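Keeping Cups and Bowls From Smelling Like the Cupboard

October 16, 2018

We moved into the house on Estent Road in September, and everything in the kitchen cupboards picked up a stale smell within two weeks. I tried a few fixes. These are the ones I still use.

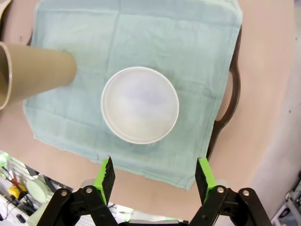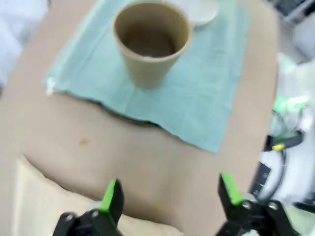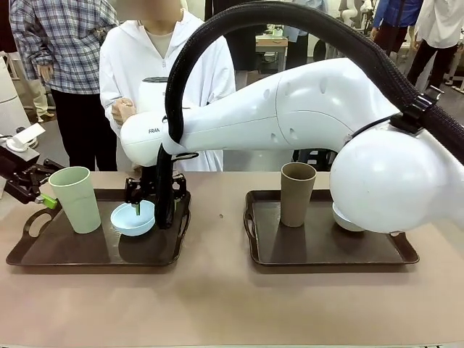 Start with the shelves. Take everything out, wipe the boards with warm water and a little white vinegar, and leave the doors open overnight. Do not put new liner down until the wood is dry all the way through. I used Skukex liner from the hardware store because it lifts out for washing. If the smell comes back in a day or so, look for a leak at the wall before you buy anything else.

Wash the dishes separately from the shelves. Plastic holds odor longer than glazed china does, so soak it in 2 tablespoons of baking soda to a sink of hot water and rinse well. Let everything air dry before it goes back. Trays with handle openings at the short ends, like the two dark brown ones, are easy to carry from the sink to the cupboard, and a cup and a bowl fit on each. Stand cups right side up on the shelf. Upside down they trap air, and that was half my trouble.

An open box of baking soda at the back of each shelf helps. Change it every 2 months and write the date on the box. Coffee grounds work too, but they spill.

If you store cleaning rags under the sink, move them. Mine were the worst offender after the liner.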